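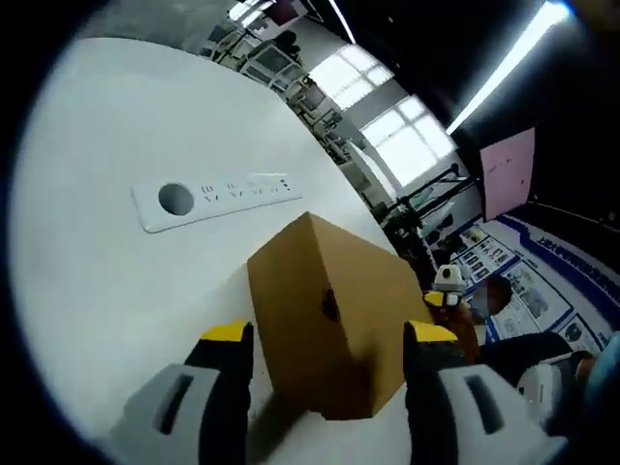 A plain brown carton on a white tabletop, with a small ragged hole in one side.

How to Check and Reuse a Plain Cardboard Box

22 June 2024

I have a soft spot for plain cardboard boxes, and I'll admit I've kept far too many of them over the years. When we moved from Alville to Tenamness I had 45 folded flat behind the wardrobe, and I still went out and bought more! A good carton will happily make several trips if you look it over properly first, so let me take you through the way I do it.

Start with a clear table and decent light. A big, pale tabletop is lovely for this, as every crumb and bit of grit shows up and you can wipe it away before it scratches anything. Set the box down and turn it slowly, one face at a time, and run your thumb along the edges and into the corners. You're feeling for soft spots — places where the board gives more than it should.

Next, look for holes. A small one near the middle of a side isn't the end of the world. Trim any ragged bits with scissors, put a square of paper tape on the inside, then another on the outside, and press both down firmly with the back of a spoon. If the hole is on a corner or a fold, I'd keep that box for pillows and sweaters.
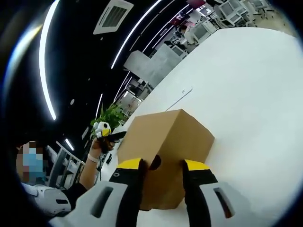
A closed carton with flat faces and no markings.

Now close it up and give it a gentle squeeze from both sides, low down, where your hands will go when you carry it. The sides should push back a little. Unmarked boxes are my favorites (so much room to write!), but do label a side as well as the top, or you'll be unstacking the whole pile in September to find the soup bowls.

For taping, I run one strip along the middle seam and one across each end. A 66-yard roll lasts me ages. If you're packing books, fill the box only halfway and top it up with towels or scarves, and lift it an inch or two before you commit to the stairs.

Store your spares flat and off the floor, somewhere dry. Mine live on top of the bookcase now, next to the good scissors.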